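4. Descaling your kettle

Storkard descaler comes in packs of 12 sachets. One sachet is enough for one kettle. Please do it every 26 days if your water is hard.

Caution: Unplug an electric kettle and let it cool fully before you start.

1. Put the kettle on a flat, stable table, with free space near the spout.
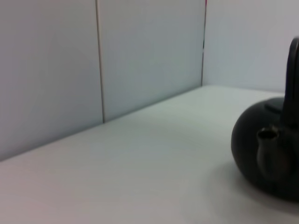 2. Pour in 1000 ml of cold water and add one sachet. Stir with a long spoon until the powder is dissolved.

3. Heat the water until it is warm. Do not let it boil, the liquid can foam over.

4. Wait for 20 minutes, then empty the kettle in the sink. Rinse it three times.

Note: If white spots remain, repeat steps 2 to 4 with a new sachet. Keep the opened pack dry and away from children.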